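**Bastos Sectional Canvas Kit, 21 panels**
Supplied by Ondberg Art Materials, Tultbridge

The Bastos kit is made for art groups, schools and libraries which want to paint one large picture together. Each member takes one panel home, paints it in the usual way, and brings it back for joining. The finished work hangs as a single piece and can be auctioned or given to a local charity.

All the panels are primed cotton on a birch frame. They are cut in one batch, so the edges meet properly when the work is put together. On the back of every panel there is a printed number and an arrow for the top. Please do not paint over these!

## What is in the box

- 21 primed panels, numbered
- Joining plates and screws for the back
- One hanging rail in two parts
- Grid sheet on tracing paper, for dividing your original picture
- Colour card, so that all painters mix the same sky

Paint and brushes are not included. Acrylic gives the best result, as oil colours dry at different speeds and the group must then wait for the slowest panel.
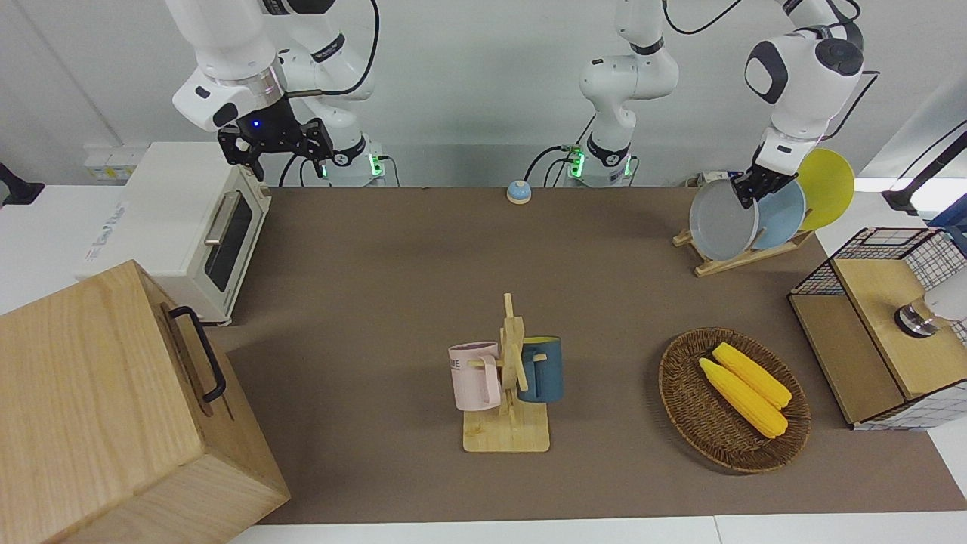

## Choosing the picture

A picture with strong shapes is easier to divide than one with many small details. Harbours, orchards and street views work very well. If the artist is living, or the work is still in copyright, you must ask for permission before you start. We can not do this for you.

Rodrigo Quintela, who designed the kit, recommends to give the panels out by lot. In his first group everybody wanted the centre and the plain grey corners stayed on the table until May.

## Sizes and prices

| Kit | Code | Price |
|---|---|---|
| Bastos 21, standard | 292 | $340 |
| Bastos 21, deep edge | 1886 | $415 |

The deep edge kit is heavier and needs a solid wall. For plasterboard, choose the standard one.

## Varnish

We suggest Lollillow satin varnish, in the 1,000 mL bottle. Apply it after the panels are joined, in two thin coats, with one day between them. Gloss varnish shows every small difference in height, and for this reason we do not sell it with the kit.

## Spare panels

Single panels can be ordered for replacement. Write the panel number and the kit code in your order, and we will cut it to the same measure. Allow two weeks for delivery. Painted panels can not be returned.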